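July, open day notes, started 3 pm while it's all still in my head

Okay, so the visit happened, people came, the coffee ran out by the second group, and I'm writing this down before I forget which parts went well. Constanza, please add your own bits underneath, I only saw my half of the room!

We had 89 names on the sign-up sheet and I split them into groups by whoever was standing closest to the door (very scientific). Shinji Furukawa did the welcome talk and kept it to 5 minutes, which I didn't believe he could do. Then everybody moved over to the two-arm table and I took over for the picking demo. I'd covered the table with the brown paper again. I like it much better than the bare white top – the glare was driving me nuts during practice – and it's cheap enough to throw out when it gets creased. 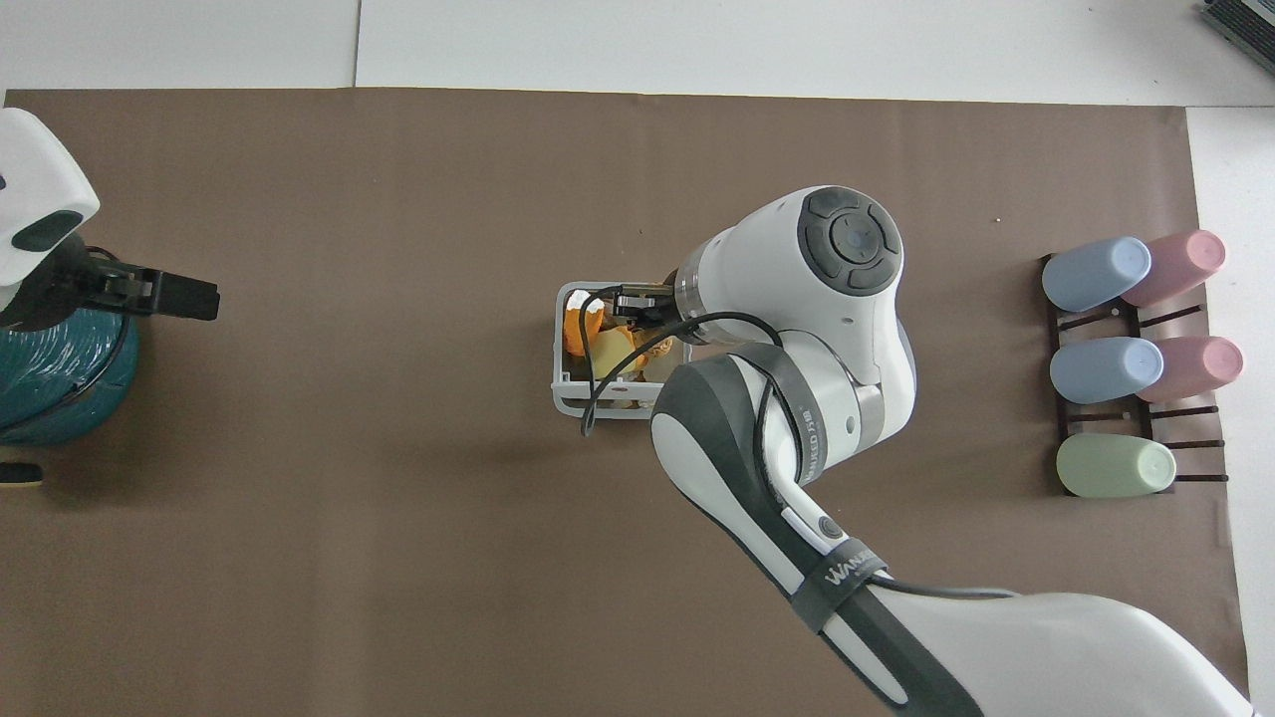 The question I got most was "does it know what it's holding?" and I gave a different answer every time, so we should agree on one. I ended up saying that it knows where it wants its fingers to go and has a decent guess about the rest. A retired machinist in the second group liked that and then grilled me about backlash for so long that Constanza had to come and rescue me. He wants to come back in the fall. I took his email.

Kids mostly wanted to know about the cups. Would it stack them, would it drop them, could they have one. I'd put the cup rack out as an extra and hadn't planned to say much about it, but the pastel colors got more attention than the arms did, so next time I want a proper cup routine ready to go. Shinji thinks we can build it from the old Tiler scripts. I'm less sure, those were written for a different table height and I remember what happened when we tried them in the spring.

Other stuff people asked about:

- how long it takes to teach it a new task (I said it depends, and got groans)
- whether both arms can work on one thing together
- what happens if you put your hand in there (please don't!)
- if we're hiring

The two folks from Onyshchenko stayed after the last group and wanted a closer look at how we lay out the table, so we went through it slowly, one item at a time. They do packing work and were very interested in the little lidded box. They're using something similar in their own trials and have trouble with the lid swinging back. I told them about our fights with hinges and promised to send the notes from project Skanus, which I now have to find.

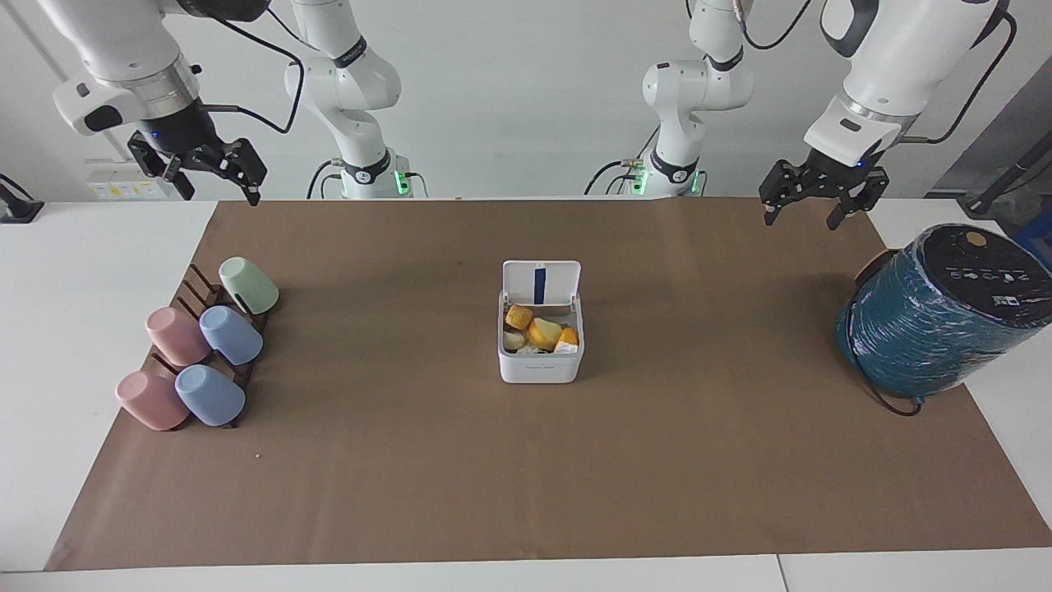

*Table layout with the lidded box open in the middle, cups in the rack, both arms over the mat.*

To do before the next one:

1. Write one short answer to the "does it know" question and make us all learn it
2. Smaller groups, 7 people at most
3. Buy more brown paper, we have 3 sheets left
4. Ask Priltanetti if we can borrow their floor tape again
5. Send hinge notes to Onyshchenko (me, this week)

My voice is gone and I still have to put the chairs back.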